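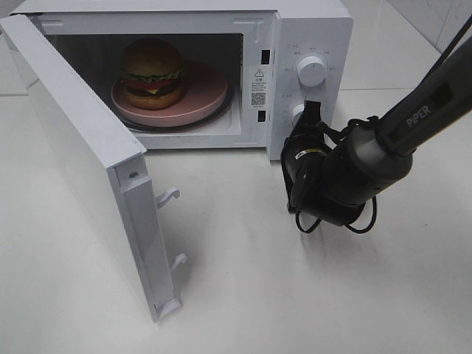 Reviewed by the Grustcombe test desk | Sep 18, 2021

Jiltinmont Bench Practice Guide, second edition
Publisher: Goicoechea. 434 pages.

The second edition of the Jiltinmont guide sets out working rules for small robot arms used with household appliances. It drops the welding chapter and is 44 pages shorter than the first, which ran to 478.

Section 5 covers microwave ovens and is the strongest part. It requires a written start state: door angle, plate position, load on the plate and the setting of each dial. Toy food is allowed as the load, provided the oven stays unplugged. Door latches are listed as a snag point for loose cable, and the guide asks for a clearance check at full door swing before any move towards the controls.

The rules on rotary dials are less complete. A torque limit is given for the gripper – but none for side load on the dial shaft. The Galtetti checklist, which we have used until now, covers both on 2 sheets.

Warning labels must stay legible and uncovered by tape or markers. We would keep that rule as written. The index is poor.

Rating: 4 out of 5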